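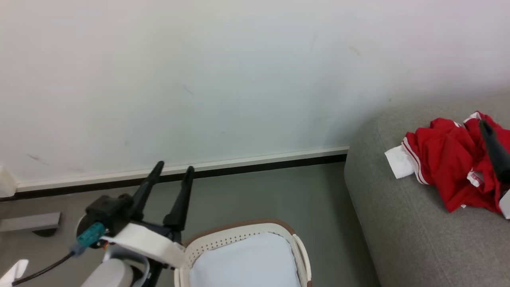
Soo-ah wrote in last week to ask why her towels come out of the wash feeling like cardboard even though she uses twice the softener she used to. Well, Soo-ah, I'm pretty sure the softener is the problem! It leaves a coating on the loops, and so does leftover detergent, and after a few months the towel can't soak up water any more. I had the same thing going on with a set of bath sheets I'd almost given up on, so let me walk you through how I strip mine.

What you need:
A bathtub or a big tub
Very hot tap water
Borax
Washing soda (the laundry kind, not baking soda)
Your regular powdered detergent

Start with towels that are already clean and dry. Stripping is for buildup, and if you throw in gym towels straight off the floor you'll just be soaking them in dirt.

Fill the tub with the hottest water your tap gives you, deep enough to cover everything. I mix one part borax, one part washing soda and 2 parts detergent, and for a full tub of towels one part is a quarter cup. Stir it with a wooden spoon (not one you cook with) until you can't feel grit on the bottom. Then push the towels under, one at a time so they don't trap air.

Now leave them alone until the water goes cold. For me that's most of an evening, so I start right after lunch on Thursday and drain the tub before bed. Give them a stir every hour or so if you're home. The water may turn gray or a sort of weak tea color – that can be dye as well as buildup, so keep whites and darks in separate batches. I learned this with a navy hand towel and I still have the pale blue washcloths.

Drain, squeeze out what you can, and run everything through the washer on a normal cycle with no detergent at all. If you still see suds, run it again. My old machine needs 2 rinses, my sister's newer one gets by with one.

For drying, shake each towel hard before it goes in, medium heat, and take them out as soon as they're dry. Overdrying makes them scratchy all over again.

Please don't do this to wool, silk, or anything with elastic, and wear gloves if your skin is touchy. I strip ours maybe twice a year. In between I use less detergent than the cap says and skip softener on towels completely.

Rhonda asked about sheets too. Cotton ones are fine, same recipe, but check the care label for the hot water first.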